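Section 4: Getting Your Baby Used to the Pavedano Night Light and Sound Soother

Welcome to the part of the guide most parents turn to first, usually at an hour when they would much prefer to be asleep. By now you should have the soother out of its box, the base screwed together (Section 2) and the battery charged all the way (Section 3). If you skipped the charging step, please go back and do it tonight, as a half-charged soother will fade out in the small hours and you will be the one who hears about it.

The steps in this section take most families several evenings. There is no prize for hurrying! Read them through once in daylight, with a cup of something nice, and then take them one at a time.

Before you start

You will need the soother, its charging cord, the small bedtime card that came in the lid, and a clear shelf or dresser top. The soother is meant for babies and toddlers who sleep in their own crib or bed, whether or not they share a room with you.

CAUTION: Never place the soother inside the crib, on the crib rail, or anywhere your child could pull it down. Keep all cords, including the charging cord, well out of reach.

CAUTION: Do not cover the soother with a blanket or cloth to dim it. Use the dimmer (Step 3).

4.1 Choosing the spot

1. Stand beside the crib and look for a steady, flat surface on the other side of the room. Across the room is nearly always better than right beside the crib, even if the sound seems faint to you at first.

2. Set the soother down with the speaker side facing the middle of the room. If it faces a wall the sound gets muddy, and you will be tempted to turn it up.

NOTE: If the only free surface is near a window, check what hangs there before you settle on it. Blind and curtain cords need to be secured up high or replaced with a cordless kind, whatever else you do with the room.
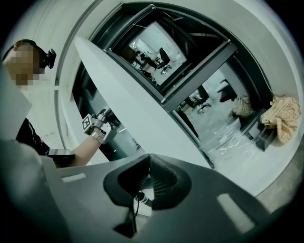 4.2 Setting the light

3. Press the moon button once. The light comes on at its lowest setting, a soft amber. Hold the button down to brighten it and let go when you can just make out the edge of the crib. That is plenty for diaper changes, and most babies sleep happily with it lower still.

4. If your child is old enough to have opinions (ours certainly was), you can let them choose between amber and rose by tapping the button twice. We suggest offering the choice once per evening and sticking with whatever was picked.

5. To have the light fade by itself, hold the moon button and the clock button together until you hear a chirp. The fade takes a full thirty minutes, so start it before the last story and not after.

4.3 Setting the sound

6. Turn the dial to the first notch. There are four sounds: rain, brook, fan and the Gillum lullaby. Start with rain or fan. The lullaby is lovely, but some babies find it so interesting that they stay awake for the end of it.

7. Walk to the crib and speak in your ordinary voice. If you have to raise your voice at all, the soother is too loud. Turn it down a notch and try again.

8. Play the same sound every night for the first week. I know it is hard to resist trying them all, and you can certainly do that during the day, but at bedtime the sameness is what your baby comes to lean on.

CAUTION: Notches 5 and 6 are for daytime play with older children only. Do not use them overnight.

4.4 The first few evenings

9. On the first evening, switch the soother on while you are still doing the usual things, such as the bath, the pajamas and the last feed. Let it be part of the background. Don't point it out or make a fuss over it.

10. On the second and third evenings, switch it on at the same point in your routine. Write the time on the bedtime card if that helps, and leave the card where whoever does bedtime tomorrow will find it.

11. From the fourth evening on, you can try putting your baby down drowsy but awake with the sound playing. If there are tears, go in, comfort them as you always would, and leave the sound alone.
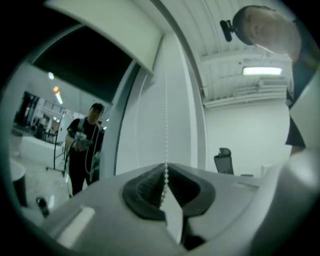
Fig. 4-2. White beaded pull chain.

NOTE: Some babies take to the soother at once and some need two weeks or more. A cold, a new tooth or a weekend at Grandma's can set you back a few nights. Just pick up again at Step 9.

4.5 If something isn't right

The light flickers: The battery is low. Charge the soother during the next nap.

The sound stops after an hour: The sleep timer is on. Press the clock button until the small green dot goes out.

The soother chirps and will not start: Show code 104 in the Hornuvden app means the base is loose. Unscrew it, wipe the contacts with a dry cloth and tighten it again by hand.

Replacement bases are part number 683 and charging cords are part number 474. Please have the number ready when you write to us.

Section revised Wed 20 June by Declan Lockyer. Cleaning and storage are covered in Section 5.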